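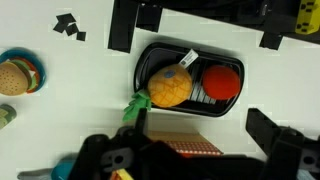 Section 2. Planning and buying for a tabletop picking cell

Read this before you send a purchase order. Most of the trouble we get called about at Clurkent sites started on the order sheet.

Applies to: single arm cells, parallel two-finger gripper, wrist camera, soft or light props. Not for cells with a conveyor. Those are in Section 6.

2.1 Before you start

You need:
Floor plan with outlets marked
Name of the person who signs
Last year's spend on spares, if there was any
Tape measure

Allow 60 minutes for the first pass. Second pass goes faster.

2.2 Set the scope

1. Write down the task in one line. "Move soft items between a tray and the tabletop." If it takes two lines, you have two tasks. Budget them separately.

2. List the biggest item the gripper has to pick, and the smallest. Measure both. Squeeze them too, plush gives a lot and the closed width is what matters.

3. Decide how many hours a week the cell runs. Be stingy. Everyone writes down forty and then runs twelve.

4. Pick the table. Plain matte top, light color. Glossy tops throw glare into the wrist camera and you will end up buying a mat.

Note: table depth gets forgotten. Arm reach is measured from the base center, not the front edge of the mount.

2.3 Fill in the order sheet

Use the sheet from the Tudoment portal. The old Odoi one still floats around, do not use it, the line numbers are different.

1. Line A, arm and controller. One line, one price. Don't split them or purchasing will treat the controller as an accessory and cut it.

2. Line B, gripper. Add one spare set of fingers. Add the bracket bolts, they are not in the finger kit.

3. Line C, wrist camera and cable. Order the cable 200 cm. The 196 cm one in the catalog is a different part with a fixed elbow and it snags at full wrist turn.

4. Line D, table, mount, clamps.

5. Line E, props and containers. Trays, plates, toy food, small boxes. Buy duplicates of anything you care about. Makers change the color or the stitching and then your old runs don't match the new ones.

6. Line F, tape, stickers, labels, marker pens. Put it down as consumables so it comes out of the running budget.

7. Line G, emergency stop and guarding. Never leave blank. A sheet with G blank gets sent back.

CAUTION: Do not order an arm with a controller from another supplier to save money. Warranty is void on both and the stop circuit has to be re-checked by a qualified person.

CAUTION: Check outlet rating befor you order the controller. Power strips are not OK.

2.4 Money that isn't on the quote

Freight. Unpacking and crate disposal. Safety sign-off. Operator training, per person. Staff time to reset props between runs, which is usually the biggest number on the page and usually missing. At Brendutdale it came out higher than the gripper over the first year.

Finger pads wear. Camera cables wear. Put a yearly line in for both.

Software seats renew in October. If you buy in the spring you pay for a part year, then the full year. Plan for both invoices.

2.5 Props: how much to buy

1. Start small. A tray or two, a plate, a handful of soft items with different shapes.

2. Mix easy and awkward. Round things roll. Things with leaves, tags or loops get caught on a finger, so have a few.

3. Keep the tags on if you plan to reorder. Part numbers are often nowhere else.

4. Check tray wall height against open finger length. Deep tray, short fingers, bad day.

5. Store in lidded bins, one per task. Add the bins to Line E.

Note: ribbed tray floors are fine for soft items. For flat items order smooth ones, thin stuff sits down between the ribs and the fingers cant get under it.

2.6 Sign-off

1. Print the sheet. Initial every line, including the zeros.

2. Attach the floor plan and the outlet check.

3. Send to Thaís Meireles for review. She will ask about reset time. Have the number.

4. Do not book the installer until the mount has shipped. Rebooking is charged.

5. On delivery check the crate against the sheet line by line. Shorts have to be reported before the crate leaves the building.

Sheet revision 2025-03-22. Older revisions don't have Line G, throw them out.

Next: Section 3, Mounting the arm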